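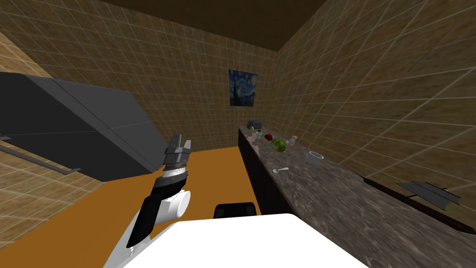

**Evening assistant wanted for our language café in Mellel**

Posted May 26, 2025

We are a small language café in the old part of Mellel, with a bookshop at the front and a room for conversation evenings at the back. From August we look for a person who can help us on two evenings each week, and on one more evening when the Makris reading group meets.

The work is simple but it needs patience. You welcome the guests, make tea and coffee, and help each table to begin talking. We have conversation tables in English, Greek and French. You do not need to be a teacher. It is more important that you can listen to a slow speaker without finishing the sentence for them.

**What you will do**

- open the back room at half past five and put out the table signs
- serve drinks and take payments at the till
- sit with a table when it has too few people
- wash up, put the cups away and lock the side door

**What we ask**

Good spoken English and one other language, at any level above beginner. Some experience in a café or shop is welcome, but we can teach you the till and the coffee machine in your first week. You must be at least 18 years old. Please note that the stock room is up a narrow stair, and boxes of books must be carried sometimes.

**What we offer**

A contract for 10 hours per week, paid monthly, with a trial period of 30 days. You get a hot meal on each working evening and can borrow any book from the second-hand shelves. The bus 109 from Stutach stops in front of the door, also late in the evening. We are sorry that we cannot help with housing.

**How to apply**

Write us a short letter, one page is enough, and tell us which languages you speak and which evenings are not possible for you. A CV is useful - a photo is not needed. You can bring the letter to the shop or post it to: Language Café, 110 Prenow Street, Mellel. We answer every letter, but it can take two weeks.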